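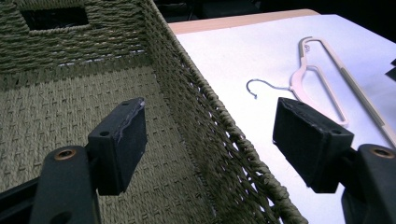
## 3. Materials and Methods

### 3.1 Study sites and baskets

Storage trials were run in two unheated cellars, one at Clavberg and one at Worneck. Both cellars have brick walls and an earth floor, and both are used by local growers to hold onions and shallots over winter. The Clavberg cellar is the deeper of the two and has a single vent on the north side. The Worneck cellar opens onto a covered yard and sees more traffic, so its air is exchanged more often during the day.

Three container types were compared: open woven baskets, slatted crates, and mesh sacks. Woven baskets are still common in both villages, but they are left out of most storage guides, which assume crates or sacks. Baskets were bought locally in the sizes growers already use. We did not try to match them for weave or fiber, and differences between single baskets are treated as part of the normal variation within the type.

### 3.2 Onion lots

Onions of the cultivar Lindsay were lifted in late summer, cured under cover for 30 days, and topped by hand. Bulbs with thick necks, cuts, or visible mold were removed. The rest were mixed and divided by weight, so that each container received the same load. Loads were filled to a shallow depth, with no bulb more than four layers down.

A second cultivar, Jindo, was included at Worneck only. It is known among growers there as a poor keeper and was used to check that the trial could pick up early losses. Results for Jindo are reported separately and are not pooled with the main set.

### 3.3 Storage and sampling

Containers were set on pallets in November and stayed in place for 90 days. Positions within each cellar were drawn by lot at the start. Containers stood apart from each other and from the walls, and were turned end for end at each visit. Air temperature and relative humidity were logged every 30 minutes at pallet height.

Each container was weighed at every visit. Bulbs were then tipped onto a clean sheet, sorted, and scored as sound, sprouted, soft, or molded. Bulbs in the last two classes were weighed and taken out. Sound and sprouted bulbs went back into the same container in no fixed order. Loose skins were kept with the load, as brushing them off in earlier work had inflated the figures for weight loss (see Figure 2).

**Figure 2.** Mean weight loss over the storage period by container type, with and without loose skins. Plotted from the pooled Lindsay lots at both sites.

### 3.4 Analysis

Weight loss was expressed as a percent of the starting load, after subtracting the weight of discarded bulbs. Container type and site were treated as fixed effects and position as a random effect. Sprouting was analyzed as a proportion of the bulbs present at each visit. One sack at Clavberg split during handling and was dropped from the last two visits, but its earlier records were kept.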